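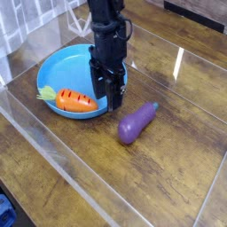 Chapter 4
Contact Faults and Protective Stops

A robot that picks up an object and sets it down again depends on one number more than any other: the height of the fingertips above whatever lies under them. If that number is wrong by the thickness of a coin, the arm may close on air. If it is wrong the other way, the fingers press into the work surface, and something has to give.

This chapter is concerned with the second case. It follows a fault at the Dusomgate teaching lab, where a small arm was set up to move toy vegetables in and out of a plastic bowl. In January the arm drove its fingers down onto the floor of a bowl and kept pushing. The controller, a Prasel unit, was set to stop at a contact force of 200 newtons. The bowl cracked before the limit was reached, so no stop was triggered, and the arm went on to finish its cycle. The log recorded the move as a success.

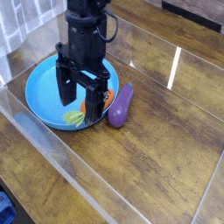

The height used in that move had been measured from the bare tabletop. A bowl has a floor of its own, and its rim slopes, so a finger coming down near the edge meets plastic sooner than one coming down in the middle. The program made no allowance for either. It had run 2381 cycles with a thinner dish made by Brirby, and the error was too small to show. When the dish was replaced, the stored height was left as it was.

Three questions should be asked after any fault of this kind:

What did the controller believe the height to be?
What force would have stopped the arm, and who chose that value?
What changed between the last good cycle and the first bad one?

The third is the one most often skipped. A change of dish does not feel like a change to the machine, and at Dusomgate it was not written in the maintenance log.

The lab lowered the force limit and added a slow approach for the last part of each descent. It also began to measure the height again after every change of bowl – a step that takes less time than replacing a finger. Clear walls around a work area, common on small setups, do nothing for this fault. They help keep hands out, but the fingers and the bowl are on the same side of them.

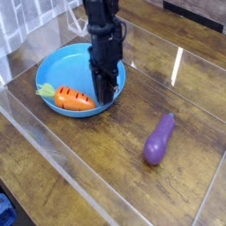

Saithong, which reviewed the lab's report, objected that a lower limit brings trouble of its own. Set it too low, the reviewers wrote, and the arm will stop for harmless touches; operators then get used to clearing the alarm without looking. They asked for 500 test cycles at the new setting, with every stop recorded along with its cause.

Section 4.1 begins with how contact force is estimated from motor current, and why the estimate is poor at low speed.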